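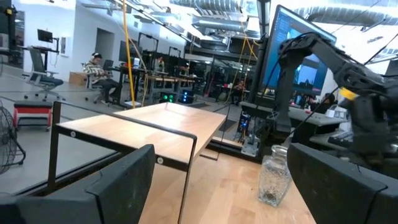 Bench 2, raised shelf and small glass bottle on the tabletop.

PRADENT WORKROOM SAFETY CHECKLIST
Site: Clerkeck building, ground floor
Inspector: Darmawan Pelupessy
Date: 22/07/2019
Floor area covered: 2,585 sq ft
Previous inspection: April

Ratings: OK = meets site rules. FIX = correct before next inspection. STOP = do not use until corrected.

1. EXITS AND WALKWAYS

1.1 Main exit clear and unlocked during working hours: OK
1.2 Rear exit opens fully: FIX
Comment: Door drags on the threshold for the last few inches. Plane the bottom edge or reset the hinges. Same comment in April.
1.3 Exit signs lit: OK
1.4 Walkways at least 36 inches wide: OK
Comment: Tight at the paper cutter. Measured 37 inches with the waste bin in place.

2. FIRE

2.1 Extinguishers mounted, tagged and in date: FIX
Comment: 6 units checked. The unit by the sink has no inspection tag. Pressure reads in the green.
2.2 Smoke detectors tested: OK
2.3 Oily rags in lidded metal can: OK
Comment: Lid closes. Empty at end of shift, not end of week.

3. ELECTRICAL

3.1 Cords and plugs undamaged: STOP
Comment: Desk lamp at bench 4, outer jacket split at the plug. Tagged and removed from the room.
3.2 No extension cords used as permanent wiring: FIX
Comment: 2 found, both running to the Obradović drying cabinet. An outlet is needed on that wall. Request sent to the building office.
3.3 Panel door closed, 3 feet clear in front: OK

4. BENCHES AND STORAGE

4.1 Benches level and steady: OK
4.2 Raised shelves stand flat and do not rock: OK
Comment: Hand tested at all benches. Do not use as a step.
4.3 Bottles and jars labeled with contents and date: FIX
Comment: Label every container when it is filled, small sizes included. Blank labels are in the top drawer of the supply cabinet.
4.4 Heavy items stored below shoulder height: OK
4.5 Plevirex cleaner kept in locked cabinet: OK
Comment: Data sheet in the binder is the old revision. Replace.

5. FIRST AID

5.1 Kit stocked and easy to reach: FIX
Comment: Burn gel expired. Low on large bandages.
5.2 Eyewash flushed weekly and logged: FIX
Comment: 2 weeks missing from the log. Flow is good on both sides.

6. FOLLOW-UP

Item 3.1 stays out of service until the cord is replaced and the lamp retested. All FIX items go to the bench leads. Return the signed copy to the front office.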